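How to Comment on a State Environmental Permit (and Have It Count)

Posted 2019-06-06 by Ifeanyi Akpan

I love public comment periods. I know how that sounds! But there are very few places in state government where a person with a kitchen table and a free evening can put something into the official record that the agency has to read, and this is one of them. You don't need a law degree or a science degree, and you don't need to belong to a group.

I've written comments on gravel pits, a compressor station, two landfills and a truly baffling plan for a salt storage yard. The one I learned the most from was the Bomska water withdrawal permit, so I'll use it all the way through. A bottling outfit called Lurkach wanted to draw groundwater from a well field outside Bomska, in the Afolabi Creek watershed, and the state environmental office opened a draft permit for comment. The office got 3,111 comments. Most of them were the same form letter, and I'll get to why that matters.

Rules differ from state to state, so read the notice for yours. The steps are close to the same nearly everywhere.

Step 1: Find the notice

Permit notices usually show up in three places: the agency's own bulletin, the legal notices in a local paper, and a posting at the town or county office. The agency bulletin is the one to follow. Most states let you sign up for email alerts by county, and it takes a couple of minutes. Do it now, before there's anything you care about, and you'll see things come up that you'd never have heard of otherwise.

Once you have the notice, copy down these items at the top of a blank page:

The permit or application number
The applicant's legal name (often different from the name on the trucks)
The exact action being proposed: new permit, renewal, or modification
The closing date and the time of day
Where to send comments, and in what form
The name of the agency contact

That last one is gold. The contact person is usually a permit analyst who knows the file inside out and gets very few polite phone calls. Ours was wonderful. She told me which appendix had the pumping test in it, and I'd have spent a week looking.

Watch the time of day. The Bomska notice said 60 days, and I'd assumed midnight on the last one. It was close of business. I found out with an hour and a half to spare, and I don't recommend it.

Step 2: Get the whole file

The notice is a summary. What you want is the application, the draft permit, and any technical reports that go with them. Ask for all of it in one short email:

"I would like to review the complete application file for permit number ___, including the draft permit, all technical appendices, and any correspondence between the agency and the applicant. Electronic copies are fine. Please let me know if any part of the file is only available on paper."

Ask about the correspondence every time. The letters back and forth tell you what the agency was already worried about. In our file there was a letter asking Lurkach to explain why its summer stream readings came from a single year. The answer was two sentences long. I built half my comment on it.

If documents only exist on paper, you can generally make an appointment to look at them. Bring a notebook and something to eat.

Step 3: Read the draft permit first

Everybody starts with the application, and I understand the temptation, but the application is what the company would like. The draft permit is what the state is ready to say yes to. Those are the words you're trying to change.

Go to the section called conditions. Read each one and ask yourself:

Is there a number in it? If so, where does the number come from?
Who measures it, and how often?
What happens if the limit is broken?
Who gets told?

The Bomska draft had a condition saying the company would "monitor stream levels regularly." Regularly! That could mean hourly or once a year. Tanko Olaniyan, who read the file alongside me, went through with a highlighter and marked every word of that type: regularly, promptly, significant, where practical. It made a lovely yellow mess, and each of those marks turned into a possible comment.

Step 4: Pick no more than 5 points

You'll find more problems than you can use. Choose the ones where you can do at least one of these things: cite a page, supply a fact the agency doesn't have, or suggest better wording.

The middle one is where neighbors shine. The agency has models and maps. It doesn't have your dug well going cloudy in a dry year, or the photos your aunt took of the culvert, or the fact that the "seasonal" brook on the map ran straight through last September. Write down what you've seen, where, and when. Plain observation from a named person at a known location is evidence, and reviewers do use it.

I do my sorting away from the screen. For Bomska I printed the conditions section and took it with me to the laundromat, and by the time the dryers were done I had my list. 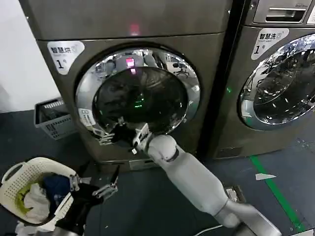

Front-loaders and a basket of clothes: my idea of a good evening.

A few things to leave out. Skip guesses about the company's motives. Skip property values unless your state's rules list them as something the agency may consider (many don't). And skip the general case against bottled water, however strongly you feel it. There's a place for that argument, and it's with your legislators. The permit office can only act under the law it's been handed.

Step 5: Write each point the same way

I use four short parts, every time:

1. Where it is. "Draft permit, Condition 12, page 9."
2. What the trouble is. One or two sentences.
3. Why you say so. Your fact, your citation, or your observation.
4. What you want. The exact words you'd like to see.

Put together, one of mine went like this:

"Draft permit, Condition 12, requires the permittee to monitor stream levels 'regularly.' The term is not defined, and compliance could not be checked. The agency's own letter to the applicant notes that summer readings cover only one year, so low-flow behavior is not well known. I request that Condition 12 be revised to require continuous stream level recording at both gauges, with the data sent to the agency every month and posted for the public."

It's a little dry, and that's fine. A reviewer can lift it right out and drop it in a table, and that's exactly what happens to it. Agencies usually group comments by topic and answer each topic in writing. Make yours easy to sort and you've done them a kindness and yourself a favor.

About form letters

They have a use. A big pile of them tells elected officials that people are paying attention, and it can help get a hearing scheduled. But for the written response, identical letters are commonly treated as one comment. Of those 3,111 at Bomska, the agency counted 208 as separate comments that needed their own look. If a group sends you a form letter, go ahead and use it as a starting point — then add a paragraph of your own at the very top, with your road and what you know about it.

Step 6: Ask for a hearing, if you want one

Hearings often aren't automatic. Somebody has to ask in writing before the comment period closes, and the request should say what issue needs to be heard. "I request a public hearing on the adequacy of stream monitoring" is much stronger than "I request a public hearing."

If you get one, speak briefly. Three minutes goes by like nothing. Pick a single point, say where you live, say what you want changed, and hand in the full written version before you leave. I've watched people with marvelous material get as far as thanking the panel and introducing their dog's veterinarian, and then the bell goes. Practice out loud with a timer.

Be nice to the staff running the microphone, too. They've driven a long way.

Step 7: Send it and prove you sent it

Put the permit number in the subject line and again at the top of the first page. Include your full name and mailing address; some agencies set aside anonymous comments, and you may need to have commented by name to appeal later on. Attach your exhibits as numbered files and refer to them by number in the text.

Then save the confirmation. If you don't get one by the next business day, call your friend the agency contact. If you're mailing paper, pay for the receipt, and check whether the deadline means postmarked or received.

Step 8: Read what comes back

When the decision is made, the agency will often publish a response to comments. Please read it! It's the best free course in permitting you'll ever take. You'll see which arguments moved the text and which ones got "comment noted."

At Bomska the permit was granted. I'd hoped for a smaller withdrawal and we didn't get it. But Condition 12 now calls for continuous recording at both gauges, with monthly reports, and the pumping has to slow down when the creek drops to a set level. Three people had asked for that last part, each in a different way, and the response quoted all three.

Check the appeal deadline on the same day you read the decision. It can be very short. If you're thinking of appealing, that's the time to talk to a lawyer or a legal clinic.

A starter checklist

Sign up for county alerts
Copy the deadline, with the time of day
Request the full file and the correspondence
Mark every vague word in the conditions
Choose your points and write each in four parts
Ask for a hearing on a named issue
Send early, save the receipt
Look up the appeal window

Next month I'm going to take on the Wunero quarry renewal, which has eleven appendices and a map I can't read yet. If you live out that way and know anything about the old access road, please write to me.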